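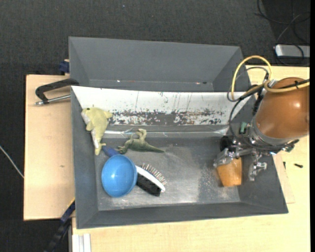

How often does a bin-picking cell need to be looked after?

A short check before every shift is enough for most of the parts, with a longer stop once a month for the fingers, the hose and the bins.

2020-08-24, PROLVILLE. Winico has put its bin-picking cell on Yau Street back to work after a two-day service stop, the longest since the cell was set up. The arm moves small mixed goods between two gray bins on a wooden table, and the company uses it to try out new grasping software before the software goes to customers.

The stop was planned. By the time the arm was parked, the counter in the control software stood at 3,254 picks since the last full check. Winico's own rule calls for a full check before the counter reaches 4,000, and the shop chose to do it early so the cell would be ready for a longer run in September.

Most of the first day went to the gripper. It has two metal fingers with several joints, and the joints collect dust from the bin floor. Each finger was taken off, wiped down and checked for play. One pin on the left finger had worn enough to let the tip wander, and it was replaced from stock. The right finger went back on with its old pins.

The tips were then lined up again. Winico does this by closing the gripper on a flat gauge and watching for a gap. After that the arm is sent to a fixed point over the front bin, and the software's idea of where the tips are is compared with where they are in fact. The error had grown to 2 millimeters, which is the limit the shop allows. A new calibration was saved, and the old one was kept under its own file name in case it is needed again.

The hose was the other item on the list. It is yellow and makes a tall loop at the wrist before running back along the casing, with black cables following part of the same way. The loop has to stay loose enough for the wrist to turn all the way over. If it is too long it can catch on the bin rim, and if it is too short it pulls on the fitting. The shop cut the old ties, turned the wrist slowly through its full range by hand control, marked the hose at the point where it lay best, and tied it down there.

Winico said the tie on top of the casing should be snug but should not pinch the hose. The tail is trimmed flush. A tail left long has snagged on a bag of test goods before.

The second day was for the table. The bins sit on plain boards and have to stay in the same place from one run to the next, and clamps are used at the left side. Each clamp was backed off, the board under it was brushed clean, and the clamp was tightened again. The position of the front bin was measured from two edges of the table and written in the log.

The front bin itself is showing its age. A long white sloping panel covers its rear wall, and the lower part of the panel carries a wide band of dark gray, black and rusty brown scrapes. The floor of the bin is scuffed as well. Winico has decided to keep the panel for now. It still gives the camera software a light background, and the company would like to see how the software copes with a worn one before it orders a replacement.

Skellov, which supplies the grasping software, took part by remote link and ran the restart. The restart has its own order. The arm is first moved at low speed with nothing in its way, then over the bins, then down into the front bin without closing. Only after that is it allowed to pick. The test set is a mix of shapes that give the gripper different kinds of trouble, with soft toys, a round bowl shape, brush parts and straight-sided blocks among the goods.

The block is tried early. Its straight sides give the fingers something plain to close on, so a poor grasp is more likely to point to the fingers or the calibration than to the object. Brushes come later because the bristles bend and the software may misjudge the edge.

In the restart the cell ran 20 picks at low speed and then a longer set at normal speed. Winico reported 8 missed grasps in the longer set and said that was close to what the cell did before the stop. The misses were saved and passed to Skellov.

Two small jobs were left open. The cables on the floor behind the table are still in a tangle and need labels and a tray, and loose fasteners on the tabletop are to be picked up and put away at the end of each shift. The daily check sheet has a new line for that.

The monthly stop stays as it is, at half a day. Winico said the next full check will be set by the pick counter again, and the spare finger pins used this time have been reordered.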